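Gamska Interiors
Open positions and calls - Reference 2202

Call for participants: table and basket handling study, Callutitz workroom

Gamska Interiors develops work tables and small storage for homes, shared offices and craft rooms. We are looking for 20 adults to take part in a seated and standing handling study in May. The study concerns a single table model, Stakau, and the baskets and trays that people keep on it. Participants carry out a fixed set of everyday tasks at the table and answer a written questionnaire afterward.

The results go into the next revision of the table drawings. We need measured reach distances, comments on edge comfort, and a record of where people put a basket when they are left to choose the spot themselves.

What is being studied

The Stakau has a white top with rounded corners and a shallow curve cut into one long edge. The user sits or stands at the curve. Earlier drafts had a straight edge on all sides, and users with short forearms reported pressure marks after long sorting tasks. The curve was added for that reason. Its depth has not been settled.

The second question is the legs. Each leg is rectangular in section and ends in a long flat foot. The foot keeps the table steady when a person leans on a corner, but it also takes up floor space that someone may want for a chair base or their own feet. We want to know how often participants touch the foot, and with what.

The third question is the surface. The top is glossy. It wipes clean easily and it also lets light objects slide. Woven baskets behave differently from trays with a smooth base, and both will be used in the study.

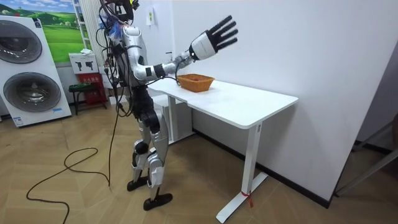
Callutitz, 2026-04-21

The workroom is on the ground floor, with step-free access from the street. It has a wood-look floor, and the table is set beside a plain white wall in the way most customers place it. The woven basket for the first task is an orange-brown rectangular one with flared sides, kept toward one end of the top. Participants with an allergy to plant fibers should say so when applying. A fabric basket of the same footprint can be used in its place.

Tasks

Each participant attends one session. A session lasts 2 hours including breaks and consists of 6 tasks, always in the same order:

1. Sort mixed household items from the basket into groups on the tabletop, seated.
2. Return the items to the basket, seated, using the non-dominant hand only.
3. Move the loaded basket from one end of the top to the other, standing.
4. Fold hand towels and stack them within reach of the curved edge.
5. Write a half-page list on paper with the forearms resting on the edge.
6. Clear the top, wipe it down and place the basket where you would want it at home.

No task is scored for speed. Items weigh very little, and the loaded basket can be lifted with one hand by most adults. A participant may stop or skip a task at any point without giving a reason and without loss of payment.

Reach is measured with a tape at the start of the session: shoulder to fingertip, elbow to fingertip, and seated elbow height. Positions of objects on the top are noted on a paper grid at the end of each task.

Who can take part

We are looking for a spread of body sizes and work habits. You can apply if you:

- are 18 or older
- can stand for fifteen minutes without support, or use a wheelchair and can work at a table of standard height
- regularly use a table for sorting, sewing, packing, paperwork, model building or similar work
- can read and write English well enough to fill in a four-page questionnaire

Four places are held for wheelchair users. The curved edge has so far been tried only with ordinary chairs, and the clearance between the legs needs checking with wheelchairs of different widths. Please state the overall width of your chair if you know it.

Left-handed applicants are especially welcome. People who have worked for a furniture maker or furniture retailer in the past two years cannot take part in this round. The same applies to members of their household.

Payment and expenses

Participants receive a flat payment at the end of the session, made by bank transfer. The amount is given in the invitation letter together with the consent form. Local travel is refunded against a ticket or a parking receipt. Tea, coffee and water are provided. There is no lunch.

Clothing

Wear what you would normally wear for work at a table. Sleeves that can be pushed up to the elbow make the forearm measurements easier. Please leave off bracelets and large watches during tasks 4 and 5, as metal scratches the gloss finish. Closed shoes are required for the standing tasks.

Records and privacy

Session sheets carry a participant number and no name. The list linking numbers to names is kept separately and destroyed when payments have been completed. Questionnaire answers may be quoted in our internal design report without attribution. You can ask for your sheet to be withdrawn up to two weeks after your session. After that the measurements will have been merged and single sheets can no longer be taken out.

Staff

The study is run by Beathag Urquhart, who is responsible for the table drawings and will take the reach measurements. Chin-lung Tse prepares the baskets and trays, keeps the position sheets and handles scheduling. Both will be present at every session. Trays are supplied by Chow, our partner for small storage, which will receive the combined results for the tray tasks but no participant sheets.

How to apply

Send a short message through the contact form on this site with reference 2202 in the subject line. Include:

- your age and height
- which hand you write with
- the kind of work you do at a table, and for how long in a typical week
- whether you use a wheelchair or other aid
- any allergies or skin conditions affecting hands or forearms
- mornings or afternoons, whichever suits you better

No résumé is needed. Chin-lung Tse answers all applications in writing. Places are offered to fit the spread of heights and habits described above, so the order of arrival does not decide. Applicants who are not placed can ask to stay on the list for a later round, which will deal with table height and a narrower version of the leg.

Invited participants receive the address, a floor plan and the consent form by email. Please read the form before you come - it has to be signed before any measurement is taken. If you need it in large print, mention this in your application. If you cannot attend, cancel by replying to the invitation so that the place can be passed on.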